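Tornard alarga programa de rotulagem nutricional a 284 cantinas

Kondholm, outubro - A Tornard, fornecedora de refeições coletivas, inicia este mês a segunda fase do seu programa de rotulagem nutricional, que passa a abranger 284 cantinas escolares e de empresa. Cada prato será identificado com o valor energético, o teor de sal e de açúcares adicionados e os alergénios de declaração obrigatória.

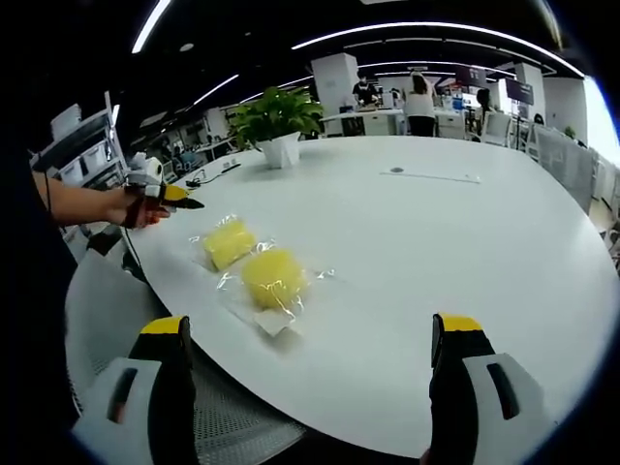 A base de dados do programa reúne 3531 ingredientes e foi desenvolvida com a Yadav, responsável pelas análises laboratoriais. As fichas técnicas são revistas sempre que há mudança de fornecedor ou de receita. Na primeira fase foram reformuladas 453 receitas, sobretudo sopas, molhos e pratos de leguminosas.
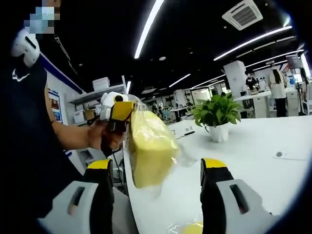 Os valores são calculados por porção servida e por 100 gramas. "O utente precisa de comparar pratos com a mesma unidade de medida", afirma Roxana Montoya, diretora de nutrição da Tornard. "As porções infantis têm tabela própria."

As ementas semanais ficam disponíveis na plataforma Kiltex, já utilizada por mais de 2000 famílias. A consulta é gratuita e não exige registo.

Contacto para a imprensa: Gabinete de Comunicação da Tornard, Kondholm.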